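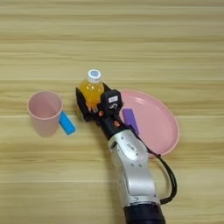
Should a new trader stay on a demo account until it shows a profit?

A month is long enough. After that the demo teaches you the software and very little else, and a small live account is the better place to learn.

2023-03-21

I know the usual advice runs the other way. Every broker site tells you to practice until you are consistent, and then the same site offers a demo that never expires. Prirker does it, and so does Sovuver. I spent most of a year on the Sovuver demo and finished well ahead. I went live in June and gave back a third of my deposit before the month was out, trading the same pairs at the same hours with the same rules written on the same sheet of paper.

The rules were fine. I just didn't follow them. On the demo I let a losing trade run to its stop and went to make lunch. Live, I sat there and closed it early, then watched price turn, then got back in at a worse level. I kept a log, so I can put numbers on it. Over 1,126 demo trades I moved a stop 2 times. In my first 30 live trades I moved it on more than half.

There is also the matter of fills. A demo order gets the price on the screen. A live order around a news release gets whatever is left. My broker at the time was Larnow, which was decent on most days, and I still paid more in slippage than I had ever put in my plan. You can't test for a cost that the test leaves out.
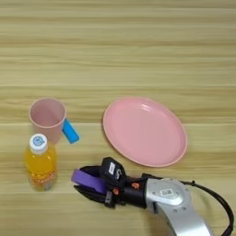
A pink cup on a wooden table.

What I would do now is open the smallest account that lets you trade the smallest size, and accept that the money is tuition. Mine should have been $80. At that size a full stop costs less than a sandwich, and it still stings enough to show you what you do under pressure. Keep the log from the first day. Write down what you meant to do next to what you did.

The argument against me is that beginners lose money, and a demo at least delays it. That is fair. Anyone who can't spare the $80 should not be near a live account at all. But I have seen people on the Le Goff forum post two and three years of demo results and ask if they are ready. They won't find out there.

I would keep the demo for one job, which is trying a new platform or a new order type. An hour or two will do it. Then close it and go back to the account that has your own money in it.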